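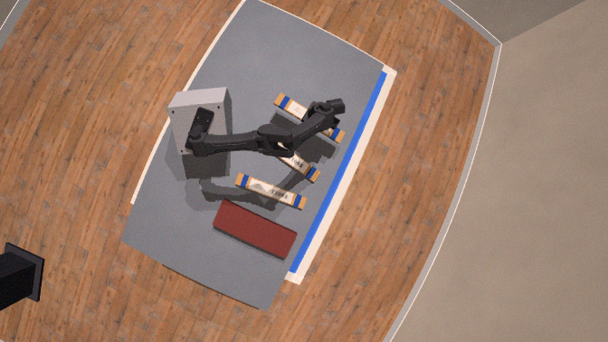 Moushumi Saha
Maintainer, Zuvia bench simulation

Zuvia Bench Sim: block and box set

README and data card, last edited January 1, 2024

Zuvia is the arm I'm building at home in Breston. The scenes in this set are computer-rendered. I use them to try out grasps before running anything on the real arm, which still has a loose elbow.

Contents

100 episodes, 86 for training. The rest are held out. Each episode has an overhead view, a wrist view, joint positions and the gripper command. The table carries long boxes in orange, blue and white, plus a plain dark red block. Object positions change between episodes — the table doesn't move.

Views

The overhead view shows the arm across the tabletop. It often hides part of a box, so don't rely on it alone for labels. The wrist view is a strong fisheye with black corners. I left it uncorrected. If you need straight edges, undistort it yourself and keep the original files.

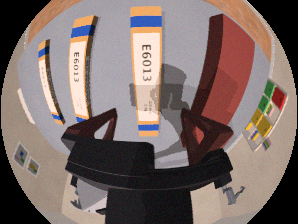 Wrist view, gripper over the E6013 boxes.

Known problems

Box lettering is hard to read from overhead.
The arm's shadow falls across the objects and threw off my first color mask.
Episode 46 has a gap in the joint log. Skip it.
Contact friction is a guess, and I haven't measured it on the real bench.

Credits

Rizwan Rathnayake wrote the export script. Kasun Kodikara checked the joint limits in June and found 5 wrong values, all fixed in this copy. Send corrections to me with the episode number.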